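Vavik two-finger vs Zulterero suction for mixed tabletop objects
Last updated: 15 Jan 2019

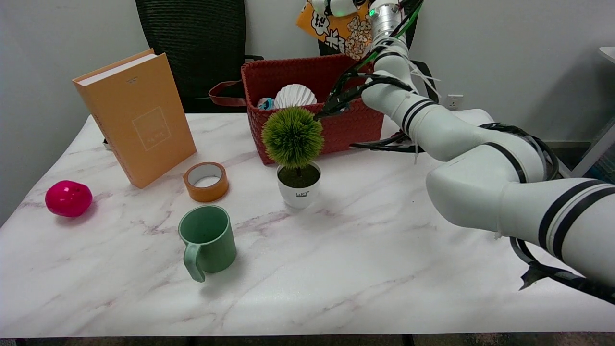
Test table with the mixed object set, popcorn bag up at the wrist.

tmarsh_ctl
Looking for input before I commit to one end effector for a clutter-clearing job. Targets are a hardcover book, a roll of tape, a mug, a small potted fake plant, a ball and a light snack bag. All of it has to end up in a basket with a strap handle. I have the Vavik parallel gripper and a Zulterero single-cup suction head on loan until March. Same arm, same Ozoliņš controller for both.

Results with 200 attempts per tool:
Vavik: 29 failures, mostly the book and the tape roll lying flat.
Zulterero: far worse on the plant and the bag, clearly better on the book.

Force limit was left at the default on the Vavik. Approach speed identical. Questions: is anyone running suction on film bags without a bellows cup, and does the wrist camera offset matter as much as the Vavik manual claims?

pell_grinder
Flat cup on a film bag will leak at every wrinkle. You need a bellows cup with a soft lip and more flow. Vacuum level is the wrong number to look at. Check flow at the cup with the line open.

Also, why is your cabling outside the arm like that? Those loops near the upper segments will snag on the basket handle sooner or later.

tmarsh_ctl
External because the internal channel is full. Zip ties are at every segment I can reach. No snags logged so far, but the cables do pass over the basket on the right side, so point taken.

Kaja Grigaitė
I would not compare these two on failure count alone. A tape roll flat on a table is a bad target for any parallel gripper with thick fingertips unless you go in through the core. Change the grasp to one finger inside the core and one outside and run it again. We did this on an Urham gripper and the tape failures went away without touching the hardware.

pell_grinder
Inside-outside only works if the core opening clears the finger. On the stock Vavik tips I don't think it does.

Kaja Grigaitė
It clears on a standard packing roll. Measure before ordering anything. Thin tips exist if it doesn't.

oxbow738
Disagree with treating the book as a suction win. Yours is standing upright, so a parallel gripper should take it across the spine with no trouble. If it fails there, your grasp planner is choosing the cover face. If it was lying flat for the runs, say so, those are different tests.

tmarsh_ctl
Flat for half of the runs, upright for the other half. I didn't split the log. Will do that.

oxbow738
Then the 29 tells us very little. Split by object and pose, and post the table.

rn_lowell
On the camera offset: yes, it matters. Ours was wrong in one axis after a tool swap and every mug handle grasp missed on the same side. Recalibrate each time you change the head. The Ozoliņš controller keeps the old tool frame unless you clear it by hand, so check that first.

pell_grinder
Seconding the tool frame thing. It also keeps the old payload value. With the lighter suction head on, the arm lifts slightly when you go into freedrive.

tmarsh_ctl
Payload was stale. Tool frame was fine. Rerunning the Zulterero set with the right payload and a bellows cup, then the Vavik with Kaja's tape grasp. Any preference on ball placement? It sits at the far left edge and I'm near the reach limit there.

Kaja Grigaitė
Leave it. Report reach failures as their own column.

oxbow738
I'd move it in. A reach failure says nothing about the gripper.

942 views | 12 comments | 3 shares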